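1/ Gripper notes, 23 March 2022. Comparing two sets of pads on the hand-held tool, the Griltix rubber ones and the foam ones Zeyu Pan cut for us at Illeck.

2/ Same arm settings for both, 149 grasps each. Griltix slipped 10 times, all on smooth round things. Foam slipped less but sheds bits.

3/ Lorena Ibarra asked about wear. Pads now on the tool are frayed along the bottom edges. The finger blocks and the brass-colored bushing are fine, so I'm only changing pads.

4/ Next up is the wide cream cylinder, fingers low to the table. There are white specks on the wood beside it.
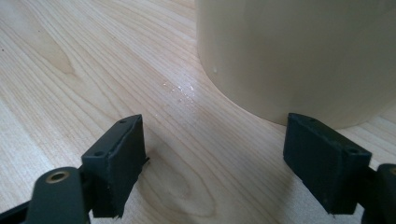
5/ Controller swap after that. Guoqing Mao has the spare.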